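1/ We redid the mug corner in the break room this week. People have asked me about it twice in the hallway, so I'm putting it all in one place.

2/ For anyone who doesn't know our break room: one counter, one sink, a fridge, a cabinet over the sink with a door that sticks. The cabinet was where the mugs lived. All of them, stacked two and three high, with the ones you wanted at the back.

3/ Over the years it filled up. Conference mugs, mugs from people who left, a mug with no handle that was holding pens. I took everything out on Monday after lunch and put it on the long table.

4/ There were 19. We are a group of nine people on a busy day.

5/ I sent a message to the list asking everybody to claim theirs by Wednesday. Six got claimed. Two had chips on the rim and went in the trash. The rest are in a box next to the coat rack, and you can still take one home if you want it.

6/ The pen mug stays. It has a job.

7/ So then the question was what to put out for general use. Nhàn Tạ wanted matching cups, small ones, so that people would stop leaving half a liter of cold coffee in the sink. I wanted something that didn't need the cabinet.

8/ We went with a stand. It's the kind with a round base and a post, and the cups hang off it. We bought ours from Jodar, the kitchen shop two blocks over. They had one in metal and one in light wood. We picked the wood.

9/ The cups came from the same shop. Pale blue, ribbed on the outside, smooth at the rim. The ribs are nice to hold. They do catch coffee drips if you pour badly, so wipe down the grooves with the brush and skip the sponge.

10/ The inside is a darker blue than the outside. It makes tea look strange for the first few days. You get used to it.

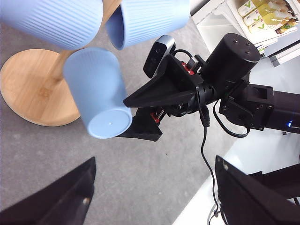 Stundadlow Lab, Kitchen and Common Room Group

11/ Hanging them took some trial and error. The mouth of the cup should end up pointing down so the inside doesn't collect dust. If you hook one with the mouth up it will stay there, but please turn it around.

12/ Start with the lowest spot when you hang cups and the highest when you take them. That way you aren't reaching past two others to get at one. The lower cups also sit closer to the post, and you need to tilt them a little to get the handle clear.

13/ Balance matters more than I expected. With every cup on one side, the stand leans when you pull one off. The base is a thick wooden disc and it's fairly heavy, but I'd still spread them out.

14/ Hold the post with your free hand if you're in a hurry. I have watched three people try it one-handed and two of them had to grab for something.

15/ Wood and water: dry the cups before you hang them. All the way, including the bottom. A wet cup drips down the post and onto the base, and the finish at the shop looked thin to me. Ozan Tekin has offered to oil it once a month. First time will be in August.

16/ There's a dish towel on the hook by the sink for this. The green one. The gray one is for hands. I know they look alike under that light.

17/ Cost, for the person who asked: the stand and the cups together were less than replacing the cabinet door, which was the other plan. I have the receipt in the folder with the coffee money.

18/ We did look at a wall rack first. Adomaitis Hardware had a rail with hooks that would have fit over the counter. The wall there is old plaster and I didn't want to be the one drilling into it. The rail was also 600 millimeters long, and the space between the window frame and the cabinet is shorter than that. I measured it twice.

19/ What's in the cabinet now: filters, the big teapot, sugar, the tin of Flurero tea that somebody keeps refilling (thank you). The bottom shelf is free. Please leave it free for a while.

20/ Personal mugs go on the shelf by the window, handle out. If your mug has a lid, keep the lid on the mug. I found four lids behind the sugar and they don't fit anything we own.

21/ Dishwashing is the same as before. You use it, you wash it. The blue cups don't go in the dishwasher on the second floor. They'd probably survive, but they wouldn't come back.

22/ A couple of people asked if we can get more of the blue ones. The shop has them in white and in a sort of mustard too. I'd like to run with what we have until the end of summer and see if we're ever short. So far at four in the afternoon there has been at least one clean cup left.

23/ The box by the coat rack goes to the thrift store next Friday. There's a good soup mug in there, a tall one with a sailboat on it, and a pair of espresso cups with saucers. Also a travel mug that leaks.

24/ If you break a cup, tell me. I'm not going to do anything about it, I just need to know how many to buy when I go back.

25/ Next is the silverware drawer. I opened it yesterday and there are around 40 teaspoons and one fork. If you have forks at your desk, bring them back.

Comments

marrow_lane: The sailboat one is mine!! I thought I lost it when we moved offices. Please don't let it go to the thrift store, I'm back Tuesday.

deskplant: Can confirm the base tips if you load one side. Found out with a full hand of groceries.

p.okra: Which shelf for the French press? It was in the cabinet and now I can't find it.

deskplant: @p.okra top shelf, behind the teapot

tidewater22: We have the same style of stand at home and the wood went gray where the cups dripped. Dry the bottoms, she's right.

hollis_b: I have two forks. I will bring one.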